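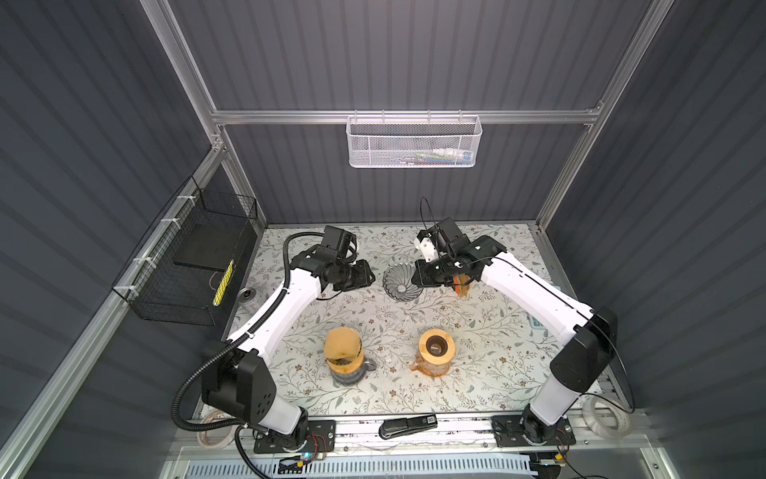
Is Maluvbridge worth going back to if you dropped it at launch?

If you dropped it over the crafting and the inventory limits, then it is, and you should start a new save. If you dropped it over the story, leave it alone. The story is the same.

I bought Maluvbridge last August, in the week it came out, and gave it 17 hours before I uninstalled it. I wasn't angry with it. I had reached Hoteslow, the second big town, and every trip out of the gate had turned into the same errand: walk out, fill the bag in a few minutes, walk back, sort the bag, sell what I couldn't carry. The combat was decent and I liked the river maps, but I was spending my evenings in menus.

The big patch fixes most of that. The bag now stacks properly, so arrows, herbs and ore no longer take a slot each, and there's a shared chest in every inn. You can put something down in the first village and pick it up in Hoteslow. I know other games have had this for years. It still changes how this one plays, and I stayed out in the marshes for whole evenings without thinking about weight.

Crafting has been cut back too. There used to be 8 grades of leather and now there are four. The old recipes convert automatically, but the conversion is stingy, and that's the main reason I'd start over. My old save loaded fine and left me with a chest full of scraps that no vendor wanted. I played it for one evening and then made a new character.

The new character is a spear user, which I hadn't tried before. Spears were considered weak at launch and I believed what I read. They're good now, or they were always good and I never checked. The reach lets you deal with the marsh dogs before they get to you, and the dodge costs less stamina than it does with the two-handed axe. The downside is that you can't use a shield with a spear until you've found the trainer in Sotelo, and the road to Sotelo has the worst stretch of enemies in the first half of the game. I died there more than anywhere else. I ended up going around by the quarry, which is slower but only has a couple of archers.

Sotelo itself is the best part of the game for me. It's a mining town built down the side of a pit, and you can get to nearly any roof if you're patient. The side quests there don't use markers. People tell you "the house past the second crane" and you go and look for it. I wish the rest of the game had been made that way. Outside Sotelo you're back to following a yellow dot.

The main story still doesn't work. You're looking for your sister, and the game wants you to hurry, but it also wants you to spend a week helping a man find his goats. The voice acting is flat in places and the same three lines play every time you rest at a camp. I started skipping the cutscenes in chapter 4 and didn't feel I'd lost anything. The ending is supposed to have been changed, and I haven't got there yet on this run, so I can't say.

Performance is better on my machine, which is getting old. At launch Hoteslow market was a slideshow for me. It now holds steady with the shadows turned down one notch. I had 2 crashes, both when fast traveling at night, and both times the autosave was recent enough that I lost very little. Fast travel during the day has been fine.

The Akomik expansion I'm less sure about. It adds an island off the north coast, a boat, and a faction of salt traders who give out repeatable jobs. The boat handles well and I liked sailing it in bad weather. The jobs are deliveries, and after the first few I stopped taking them. There's one good dungeon, a flooded chapel where the water level moves with the tide, and I'd happily play three more like it. There's only the one. At full price I'd skip it. In a sale, if you like the boat idea, go ahead.

A few settings I changed right away, in case it helps: turn off the compass pulse, turn camera sway all the way down, and set looting to hold and not tap. With tap you will pick up every plate in every kitchen - the default is still wrong after all these patches.

I'm going to keep playing. I still have the north road and most of the hunts left, and I want to see whether the spear holds up against the river boss that finished off my axe character. I'll add a note here once I've reached the new ending.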